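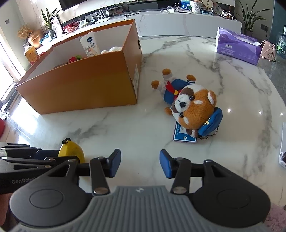 Chapter 6
Small Things in the Living Room: Sorting and Storing

Every household gathers small objects that have no fixed place. Soft toys, key rings, tags and ornaments are put down on the nearest table and stay there. This chapter deals with the sorting of such objects and with the choice of a box to hold them. It assumes that the reader has completed the exercises on shelves and drawers in the previous chapter.

A keyring toy presents a particular difficulty. It is at once a soft toy, a piece of metal and, where a card is attached, something that may be needed at the door. Tijani and Nakpan place it with keys; the Rillitz method, followed in this book, places it with toys unless it is in daily use. Either rule will serve, provided that the whole household keeps to it. 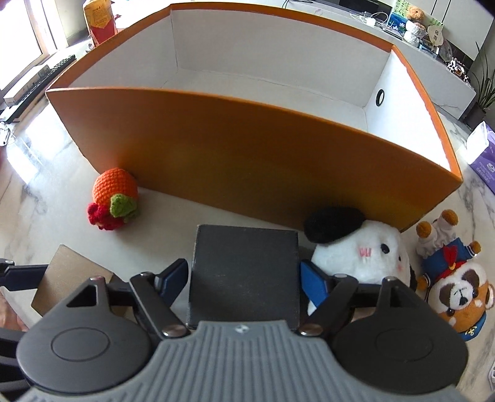

The box should be brought to the objects and stood on the floor, open, before any sorting begins. Plush and crocheted toys may be set down beside it and grouped by size. Hard or heavy items go in first - soft toys with hats, collars or bows are laid on top, so that the trimmings are not crushed. Packets of food are kept out of the toy box altogether.

Section 6.1 sets out the order of work. Section 6.2 considers shared rooms, using the household records collected by Suleiman Haruna. Terms printed in bold are explained in the word list at the end of the book.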